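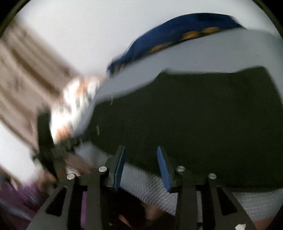 About us

Hedier is a small laundry and clothes care service in Ashworth. We wash, dry, check and fold clothes for families, for people who live alone, and for a few local employers who give us their work trousers and jackets. We opened in December, in a former shoe shop, with one washing machine and one long table. Today we have more machines, but the table is still the place where most of the work is done.

How we started

Before the laundry we had a repair counter for clothes. Customers brought us trousers with a lost button or an open seam, and very often they asked if we could also wash them. For a long time we said no. Then we noticed that many of the repairs came from washing in the wrong way: a zip left open, a stud caught in a knitted pullover, a dark pair dried too hot. It seemed sensible to do both things under one roof.

We kept the name Hedier from the repair counter. When we took over the Dumon pressing room next door we also received its customers, and some of them still say "I am going to Dumon". We answer to both names.

How we work

Each order has its own bag and its own number, and it is never mixed with the order of another household. We sort by colour first and by fabric second. Very dark green, navy and black are difficult to tell apart in the evening, so we sort the dark clothes in the morning near the window. Patterned cloth is kept apart from the plain until we know that the colour holds.

Trousers take more time than people expect. We open them at the waist and look inside the waistband, where the seam is often the first part to become thin. We look at the studs, the buttonhole and the belt loops. Then we empty the pockets and turn the trousers inside out for washing. 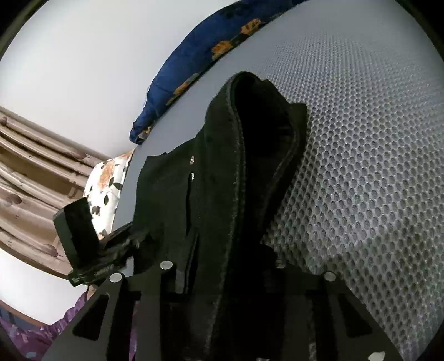
After drying we turn them back, close the fastening and lay one leg on the other. Knitted things are dried flat. Shirts are folded in the same size, so that they stand well on a shelf, but if you prefer them on hangers please write it on the order card.

If we find a small fault, for example a loose stud or a few centimetres of open seam, we repair it without extra cost. If the fault is bigger, we telephone you first and tell you the price. We do not begin a paid repair before you agree.

Some figures

We have at present 181 regular households. In a normal month we fold some 3,000 pieces, and the largest single order we have taken was 600 napkins and tablecloths for a wedding. We are a team of 13, most of us part-time, and everybody learns folding before learning the machines.

Where we work

Collection and delivery are possible in all of Ashworth and in the villages on the Unilside road. If you live further away, you are welcome to bring your bag to the shop. There is a bell at the side door for the hours when the front is closed. We do not accept leather, fur or wedding dresses, but we can tell you who does.

Prices are shown on a separate page and are valid from Mar 1, 2020. Order cards can be taken from the box beside the counter.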